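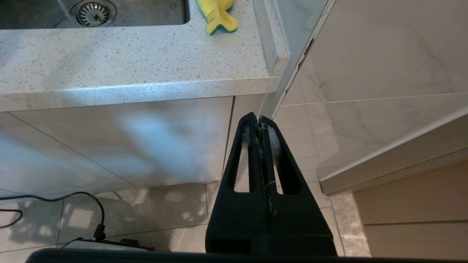

Hélène Sawatzky

Parallelgreifer Grirnik G2 mit Handgelenkkamera - im Küchentest

Der Grirnik G2 ist ein elektrischer Zweifingergreifer für leichte Roboterarme. Wir führen ihn seit Juli im Programm und haben ihn an einer Küchenzeile mit Spüle ausprobiert, weil die meisten Anfragen aus diesem Bereich kommen. Verglichen wurde mit dem älteren Krishnan-Greifer, den viele Kunden noch im Einsatz haben.

Die Finger sind mattschwarz, laufen nach vorn schmal zu und haben längliche Aussparungen. Innen sitzen graue Auflagen. Sie lassen sich ohne Werkzeug tauschen, ein Satz besteht aus 2 Stück. Ein dünnes Kabel verläuft mittig. Wer mit Fusseln oder Textilien arbeitet, sollte dort regelmäßig nachsehen.

Weiche Gegenstände sind für Parallelgreifer schwierig, da die Kraftregelung keinen festen Anschlag findet. Beim Schwamm fuhr der Krishnan in der Voreinstellung jedes Mal bis zum Endanschlag. Der G2 hält auf Wunsch bei einer vorgegebenen Fingerweite an. Für Schaumstoff empfehlen wir Stufe 8 und langsames Schließen. Spülmittelreste an den Fingern mit klarem Wasser abwischen, keine Lösungsmittel verwenden. 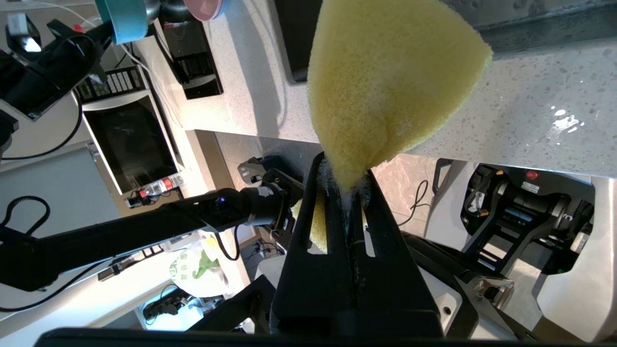 Yvette MacLeod schreibt dazu, bei ihr in Wisumstead habe die Voreinstellung für Schaumstoff zu fest zugegriffen, erst mit begrenzter Fingerweite sei der Schwamm beim Wischen brauchbar gewesen. Sie wünscht sich außerdem glatte Auflagen, die sich leichter reinigen lassen.

Glatte Auflagen aus Silikon sind bei Kornwood in Vorbereitung. Einen Termin haben wir noch nicht - Vorbestellungen nehmen wir per E-Mail an.

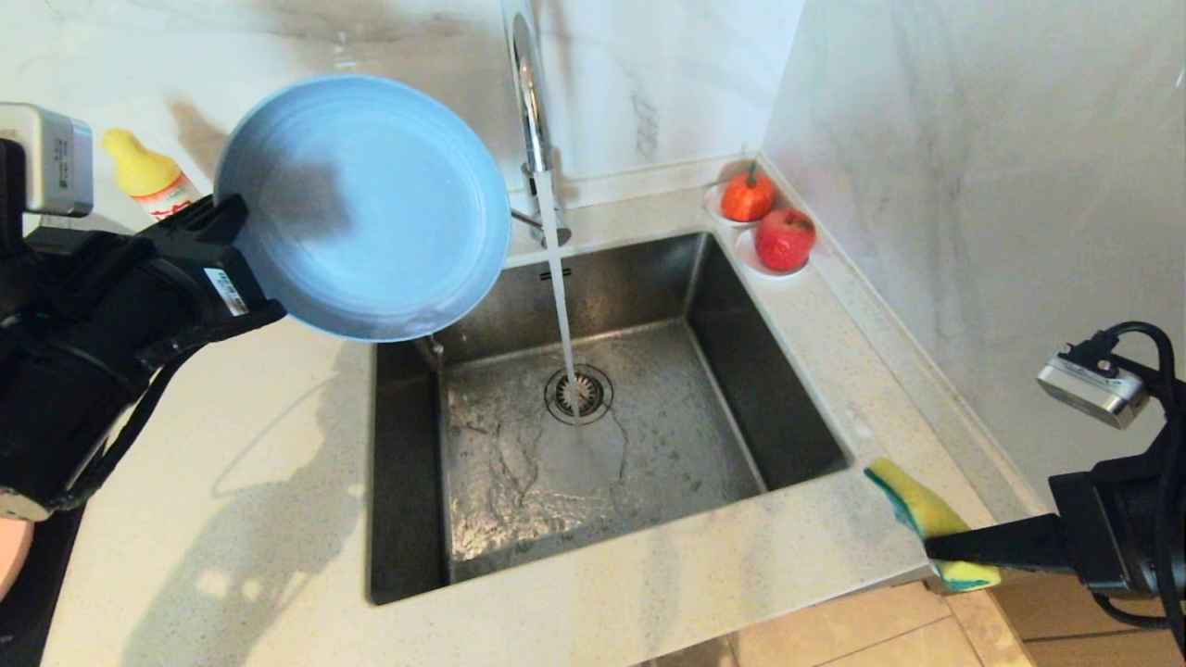

Für zweiarmige Aufbauten bieten wir den G2 als Paar mit gemeinsamem Controller an. Beide Greifer werden getrennt parametriert, die Kraftstufen lassen sich also je Seite wählen. Das ist beim Spülen nötig: Der linke Greifer klemmt den Teller am Rand und hält ihn schräg über das Becken, der rechte führt den Schwamm. Auf nassem, glattem Geschirr raten wir zu einer höheren Stufe als auf trockenem. Der Controller speichert die Werte als Profil.

Preis je Greifer: 693 Euro, mit Kamera 1.000 Euro. Controller separat.

Stand: 2. Januar 2021

8 Kommentare
2 Mal geteilt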